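Ticket: spelling corner – blocks missing, rack sagging, word board falls over
Opened: 16 Sep 2025
Site: Skotstead
Status: open, part fixed
Priority: normal (bumped from low)

Reported problem

Three things rolled into one ticket, sorry.

Wooden letter blocks don't go back in the tub after a spelling round. Set is supposed to be 40. Keeps coming up short.

Black hook rack on the right wall sags, bags slide off it.

Word board (little whiteboard, yellow edge) tips over face down whenever anything bumps it.

Also the wire basket on the back wall – can it come down an inch or two? Not urgent.

Log

First look. Blocks first. Tipped everything out and sorted by letter. Two E's missing, one R, and the only Q. So 36. Looked under the shelving, nothing. Looked in the Leclerc tub from the other set – found the R and one E in there. Leclerc blocks are a hair thicker, you can feel it, but they get mixed every time. 38 now.

Tried marking ours with a pencil dot on the back. Rubs off. Don't bother.

Rack next. The rail it sits on is fine, doesn't move when you pull it. The rack itself rotates. Tightened the bottom fixing, held for a day, sagged again. Put a white cable tie round it near the top, pulled snug and trimmed. Doesn't slide now. It does sit at a diagonal and I left it that way, straightening it means taking the whole thing off and the hooks are usable like this. Requester said ok.

Light stuff only on it for now pls. The heavy bag is what started this back in June I think.

Board. Tried putty, left a mark on the floor tile and didn't hold. Tried leaning it on the back wall, slides down. Ordered a pair of black stands from Cludberg, order 129, came quick. One each side, board leans back a bit. Bumped it with a knuckle a few times, stayed up. Marker still wipes off ok in that position.

Set the corner up again with a four letter word, PEAR, blue marker, caps. Caps only on the board from now on, the lower case was getting mixed up with the blocks. Doll stays on the floor at the back next to the board, and the basket is empty so there's room if somebody wants to put it away properly.
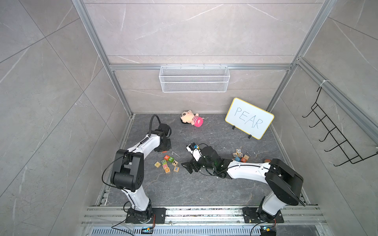
Steps for resetting the corner

1. Blocks off the floor first, both clusters, before touching anything else. They get kicked.

2. Count into the tub. 38 until the replacements come, then 40. If short, check the Leclerc tub before opening a new ticket.

3. Wipe the board with the dry cloth. No spray, it runs under the yellow edge and takes ages to dry.

4. Board back on both stands. If you only use one it twists and goes over.

5. Doll in the basket at end of day. Surface wash only, the striped body went lumpy after the machine.

6. Rack – look at the tie. If it's slid down, push it up again and add a second one. Bag of 100 in the top drawer, white ones.

Still open

Missing E and Q. Brulik sells singles but minimum order is 18 blocks. Asked if we can pick letters, waiting on reply. If yes I'd take extra vowels, we run out of E's as soon as anyone picks a long word.

Basket height. Not done. The rail it hangs from is set just above floor level already so I don't see how it comes down any further without resting on the floor. Can requester confirm what they want? Maybe a shallower basket instead.

Putty mark on the tile. Tried warm water and soap, better but not gone. Will try a plastic scraper.

Lid for the block tub. Seperate ticket or this one? Putting it here so it doesnt get lost. A lid with a different color from the Leclerc one would fix half of this.

Update, later same day

Brulik answered. Letters can be picked, so will order 18: mostly E, A and R, one Q. Need a sign-off on the cost code before I send it.

Rack and board marked as fixed. Leaving ticket open for the blocks and the basket question.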